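Search this site Go
Home Syllabus Notes Labs Contact

Week 7 – Gathering examples by hand

Hello again, everyone! Before a policy can learn to sort toys into boxes, somebody has to show it how, patiently, over and over – and that part deserves a whole lecture.
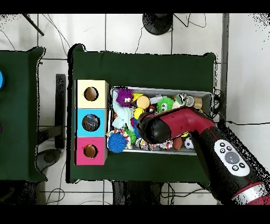

Photo: Leonor Seixas

Aim for 50 good runs per toy. Shuffle the tray between runs, please, and do keep the slow ones (I'm fond of those).
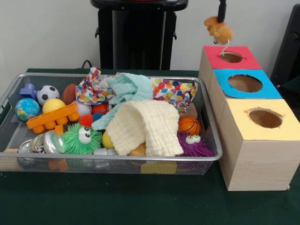 Teddy bear over the red-topped box.

Soft toys flop and dangle, so note how each one was held, and whether you'd call the drop clean.

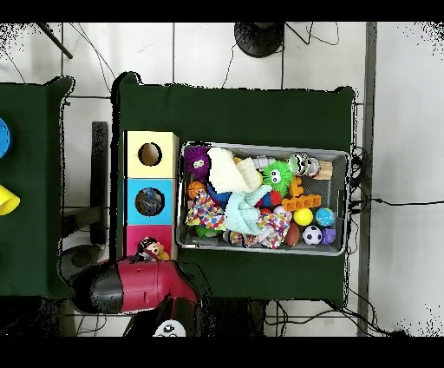
Then write up your log the same day, while you still remember it, and send it to I-hsuan Yeh.

Questions? Ustyna Palamarchuk, Tuston Lab | Back to top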